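4.3 Clearing the sink at the end of a shift

Read this section before you rewrite anyone's hours. The sales sheet for the Enance arm says it "takes over" the break room kitchen. In our building it takes over part of it, and the rest lands on whoever is standing closest.

1. Scrape plates and pots by hand. The arm will pick up a dirty utensil and has no opinion about the rice stuck to it.

2. Open the dishwasher door all the way and pull the rack out before you press Start. The program does not check.

3. Keep knives and glass out of the sink. Staff still load those.

4. Select Utensils, then Single Item. Multi Item is in the menu, but leave it alone until the October update has been tested here.

5. Stand clear of the counter until the arm is back at rest.

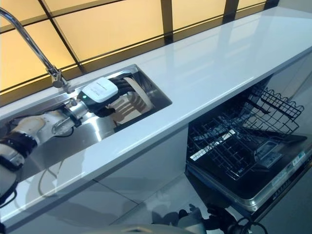 CAUTION: Do not reach into the basin during a cycle, even to free a stuck item. Press Stop first.

Birgit Petersen wrote on the draft of this page that the kitchen shift lost an hour of paid time when the arm came in, and that steps 1 to 3 used to be done inside that hour. She would like to know whose hour they are done in now.

NOTE: Log the prep work under code 206, including the scraping. Vescombe counts only arm cycles in its monthly report, so time that isn't logged will look like time saved.

6. If the arm stops with error 489, finish the load by hand and enter those minutes under the same code.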